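I get the same handful of emails every week from people who want to start baking sourdough at home, so I've put my answers in one place. I'm Hrvoje, I bake out of my own kitchen in Flumness, and I've been doing it long enough to have made most of these mistakes twice. If your question isn't covered, write to me and I'll get to it (slowly, in the evenings).

## Getting a starter going

### Do I need to buy a starter?

Nope! Flour and water in a jar will do it. I started mine one April with whole rye from the Janero mill and plain tap water, and it's still going. If you're impatient, ask a friend who bakes. Everybody with a starter has too much starter, and they'll be thrilled to hand you a spoonful.

### How long until I can bake with it?

Give it two weeks. You'll probably see a burst of bubbles on day two or three and think you're a genius, and then it'll go completely flat and you'll think you killed it. Keep feeding it. That early burst is mostly bacteria you don't want, and the yeast takes longer to settle in.

### There's gray liquid on top. Is it dead?

Just hungry. Pour it off or stir it in, then feed it. Pink or orange streaks are a different story – throw the whole thing out, scrub the jar and begin again.

### How much should I keep?

Way less than the books tell you. I keep a couple of tablespoons in the fridge and build it up the night before I bake. My neighbor Khurram Talpur used to feed a full quart jar every morning and was going through flour like a bakery. He makes a lot of pancakes now.

## Flour, water, salt

### What's your everyday recipe?

For two loaves:

- 900 g bread flour
- 100 g whole wheat flour
- 700 g water
- 200 g active starter
- 20 g salt

That's on the stiffer side, and I like it that way for beginners. A wet dough makes prettier holes, sure, but it's miserable to shape when you're still learning. Add more water once your hands know what they're doing.

### Can I use all-purpose?

You can, and plenty of my favorite loaves have been all-purpose. Hold back a splash of the water and expect a slightly flatter loaf with a softer crumb. It makes terrific toast.

### Do I really need a scale?

Yes, sorry. Any cheap digital one is fine. A cup of flour can be wildly different depending on how you scoop it, and then we're both guessing when you email me asking why your dough is soup.

## Rising and shaping

### How do I know when the dough has risen enough?

Look at the dough and mostly ignore the clock. I want it puffed up by half or a bit more, domed at the edges, and jiggly when I shake the bowl. In my kitchen that takes five hours in summer and closer to nine in January. A straight-sided container with a rubber band around it helps a ton.

### My dough sticks to everything. Help?

Wet hands while you're folding, floured hands while you're shaping. Rice flour in the basket, too, and be generous with it! If it still spreads all over the counter, it probably rose too long. Pour it into an oiled pan and call it focaccia. 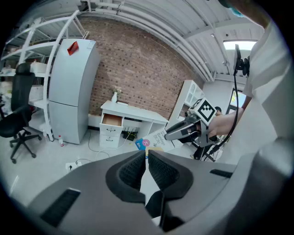
### Can I leave it in the fridge overnight?

Please do. I shape at suppertime, cover the baskets and bake the next morning straight from the fridge. Cold dough is so much easier to score, and the flavor gets better for a day or two.

## Baking

### Do I need a Dutch oven?

It's the easiest way to trap steam, so if you have one, use it. Mine is a dented old Yordanov pot with a lid that doesn't quite match. Otherwise, an upside-down roasting pan over a baking sheet works pretty well.

### What temperature?

I preheat to 475°F with the pot inside, bake 20 minutes with the lid on, then drop to 450°F and go another 20 to 25 with it off. Go darker than feels comfortable.

### Why is the middle gummy?

Either it needed more time in the oven or you cut it hot. I know, I know, it smells incredible. Wait two hours anyway – longer if there's rye in it.

### How do I store it?

Cut side down on the board for the first day, then in a paper bag. Past day three I slice what's left and freeze it. Slices go right into the toaster from frozen, no thawing.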